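Revision of 27 June 2020. Replaces the sheet issued with the first Dillar loggers.

## 4. Setting up the Dillar logger for an overnight house investigation

This section covers placing and starting the logger in a building where footsteps, voices or cold spots have been reported. Read section 3 (batteries and memory card) first.

### 4.1 Before you enter the building

1. Ask the occupier for a written list of reports, with the room and the time of night for each.
2. Mark each report on the floor plan. Use one letter per witness.
3. Note any boiler, fridge, lift or water pump and the hours it runs.
4. Set the logger clock to match the clock on the audio recorder.

**Note:** Do not read the witness list aloud to the team. Those sitting in the rooms should know only their room number and their start time.

### 4.2 Placing the logger

1. Stand the logger on a firm, level surface, at least 50 cm from any outside wall.
2. Point the temperature probe towards the middle of the room.
3. Run the cable along the skirting board and tape it down.
4. Close the windows. Leave internal doors as the occupier normally leaves them at night.

**Caution:** Do not place the logger on floorboards that move underfoot. The vibration channel will record every step the team takes, and the night's trace will be of no use.

### 4.3 Starting a session

1. Hold **START** until the green light shows steady.
2. Choose **NIGHT** mode. The logger takes one reading every 4 seconds.
3. Wait 5 minutes without speaking or moving. This gives the baseline.
4. Say the date, the room number and the names of those present into the audio recorder.
5. Leave the room, or sit in the place marked on the plan.

If the light flashes red, the card is full or missing. Change the card and start again from step 1.
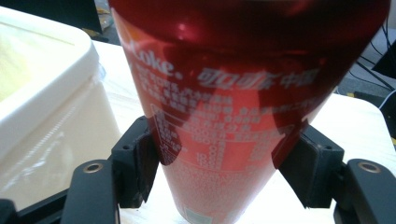 ### 4.4 Marking events

1. Press **MARK** once for a sound, twice for a change in temperature and three times for anything seen.
2. Write the time and a short plain note on the log sheet. Put "knock, from above", and leave out any view as to the cause.
3. Do not compare notes until all log sheets have been handed in.

**Note:** The logger holds up to 1375 marks on one card. Marks made in error cannot be deleted. Enter them on the log sheet as "false mark".

Completed sheets and cards go to Vesna Spahić. Questions about the probe go to Hemant Dubey.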